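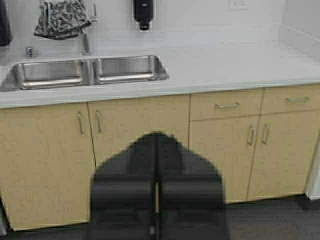 Minutes, kitchen tasks catch-up, August

In the room: Benedikt (Lanz, chairing), the two of us from Hofstetter, the annotation pair, and me with the laptop. The Munard people dialled in at ten past two and dropped out once, so item 3 got said twice. I've only written it down once.

Last month's minutes

Agreed, with one correction. I'd put that Trorkby would be getting the new finger pads first. It's Nostero that gets them first, and Trorkby gets them when the second box arrives. Sorry, Trorkby.

1. Where we are with the kitchenette

I gave the numbers. We have 2280 examples in the store from all the kitchens together, and 566 of those are from the kitchenette with the pale wood cupboards. Benedikt asked whether that 566 includes the ones where the operator gave up halfway. It does. He'd like the two kinds shown separately from now on and I said I'd do it, though it means going back over the log sheets, and my handwriting on some of them is a disgrace.

Of the kitchenette lot, 166 are drawers and the rest are mostly cupboard doors. We all felt drawers were behind. There was a bit of back and forth over whether to even them up exactly or just do more drawers until the learning curve stops moving. Benedikt preferred the second, Munard preferred the first, and we've gone with the second for a month.

2. Handles

This took most of the meeting! The doors there have upright bar handles and the drawers have bars going across, all in the same slim brushed metal. That's lovely for us in one way, as the gripper has to turn its wrist between the two and we get both approaches in one sitting. The trouble is the pairs. Where two doors meet in the middle, the handles sit close together, and the policy trained on the July set likes to go for the space between them. I've watched it do this on replay so many times that I've started talking to it.

Suggestions made, in the order people shouted them out:

Start more of the examples from off to one side, so that the near handle is obvious. (Agreed.)

Say the door's name in the instruction, as in "left door under the sink", and stop using plain "open the cupboard". (Agreed, and annotation will redo the old wording where it's clear from the video which door was meant. Where it isn't clear they'll leave it alone and flag it.)

Put a coloured sticker on each handle. (Not agreed. Munard were keen, but the rest of us thought we'd end up with a robot that opens stickers.)

Lower the approach speed for the last bit. (Left open. Hofstetter will try it at their end and bring back a replay.)

3. What the wrist camera sees

Munard asked why the fingers take up so much of the view, and whether we could tilt the camera up. From in front of the cupboards, the closed fingers cover a good piece of the middle, right where the sink doors give way to the drawer side. They're also soft and blurry that near to the lens. I said I didn't much mind the blur. What I mind is the covering, as the thing we're about to grab is so often behind the fingers.

Benedikt reminded us that if we tilt the camera now, everything already in the store was taken at the old angle, and we'd be mixing the two. He's not against it for the next site. For the kitchenette we leave the mount exactly as it is, and nobody is to nudge it, tighten it "just a touch" or clean it with the green cloth.

We did agree that operators should hold still for a moment at the start of each example with the fingers clear of the target handle where they can manage it. Trorkby already do this and their clips are noticeably easier to label.

4. The sink and the worktop

Annotation raised this one. The background in the kitchenette is very plain – white worktop, white wall behind – and the steel sink with its two basins picks up the overhead light along its rims. They wanted to know if we should be covering the shiny parts. I said no, real kitchens have shiny sinks. Hofstetter said no as well but with a longer explanation, involving a test they ran on taps.

Related: there's a grey patterned cloth over the tap in some of the examples and no cloth in others. Do we care? We decided we like it. Operators can move cloths, or take them away, between examples, as long as they don't do it in the middle of one. Please write it on the sheet when you do.

5. Rejected examples

We threw out 67 last month across all sites. I went through the reasons quickly: clock on the arm and clock on the camera drifting apart, an operator's sleeve in the way, wrong instruction attached, and a run at Nostero where the recording carried on through the tea break. Benedikt wondered if we could keep the sleeve ones. Annotation said a firm no and he took it very well.

The clock drift worries me more than the rest put together. Hofstetter think it's the hub and will send a different one to try.

6. Any other business

Trorkby would like their demo day moved to after lunch. Fine.

Munard asked for the log sheet as a proper form on the tablet. I'd love this too. They'll draft it, and I'll complain about it.

Who's doing what

Me: split finished and given-up examples in the counts; type up the old log sheets.
Hofstetter: slower approach replay; send the hub.
Annotation: reword the cupboard instructions and flag the unclear ones.
Munard: first go at the tablet form.
Benedikt: write down the rule on starting positions and send it to all the operators.

Finished at twenty to four. Next one is at the same time next month, and Benedikt has asked for the bigger room.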